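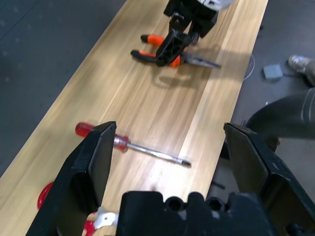
Figure 1. Flathead screwdriver on a light wood table.

Unit 3: Screws, slots and torque

Reading for this unit: the Porside handout on threads, first half only. The second half comes back in July with the section on bolts.

A screw is an inclined plane wrapped around a cylinder. Turning it one full turn moves it forward by one pitch. A fine thread moves less per turn, so the same effort at the handle gives more push along the axis, minus what is lost to friction. In wood screws the loss is large. Most of the work goes into rubbing and very little into clamping.

Torque is force times distance from the axis. With a screwdriver the distance is the radius of the handle. A handle 3 cm across lets the hand push at 1.5 cm, and a thicker one gives more torque for the same grip. Shaft length does not enter the formula. A long shaft helps you reach and keep the tool straight, and that is all.

Slot drives. The blade should fill the slot in both width and thickness. A blade that is too thin touches only at its corners and chews the slot. The sloped faces of an ordinary blade also push it up and out, which is called cam-out. Press down as you turn.

Pilot holes. In softwood, drill a little under the root diameter. In hardwood, match it. Wax on the thread lowers the driving torque.

Problems for next time
1. A handle has a radius of 18 mm and the hand applies 600 N mm of torque. Find the force at the rim.
2. A screw has a pitch of 3 mm. How far does it go in six turns?
3. Redo problem 1 with the radius doubled.

Show units on every line.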